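Visit report: Irnico packing hall and sample rooms

The Irnico site opened to outside visitors on 06/01/2020. Carys Lougher and I attended for the produce packing group. Our interest was narrow: how mixed orders are assembled, what container is used before bagging, and how much bench space each order takes.

The site covers 2,234 square meters on 2 floors. Receiving and cold storage are at ground level, with packing directly above. Xolani Potgieter led the ground floor section and gave the figure of 908 mixed orders for the previous day. Most were small household orders with three to six lines. Cold storage was held at 4 degrees in the main room and slightly higher in the fruit room, which has its own door to the lift.

Orders come up in stacking crates and are split by hand into smaller baskets. Gerrit Mtshali, the shift lead, prefers baskets to trays for this step. Trays were used until last November and were withdrawn after repeated complaints of fruit rolling off during transfer.
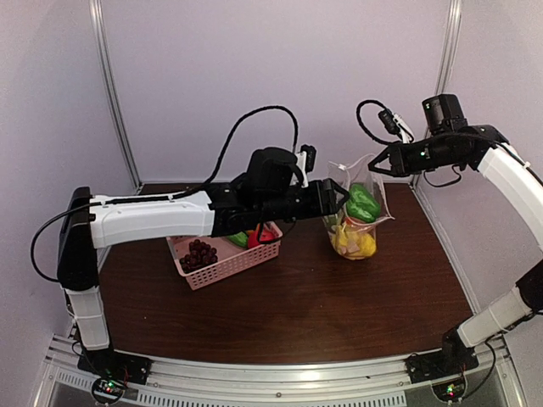
Basket size was the point we had come to check. The site standard is a shallow rectangular type, stacked in two nests at the end of each row. Perforated sides are specified throughout, for drainage and for a quick look at the contents before bagging. The pink mesh basket on the brown wooden tabletop has grid-patterned sides of this sort, with the grapes at one end and the longer green piece to their right. Irnico's written procedure asks for the same separation, soft fruit at one end and firm items at the other. Bags are clear so that the checker can compare contents with the order slip without reopening them.

Bag supply is less settled. Two suppliers, Trarnel and Nkosi, are on trial. The Trarnel bag has a wider base. The Nkosi bag is cheaper per thousand and takes less shelf space. Carys asked for tear figures and was told they would be sent.

Open items: tear figures for both bags, basket drawing with dimensions, wash cycle for the mesh type. Bheki Ntuli is the contact for all three.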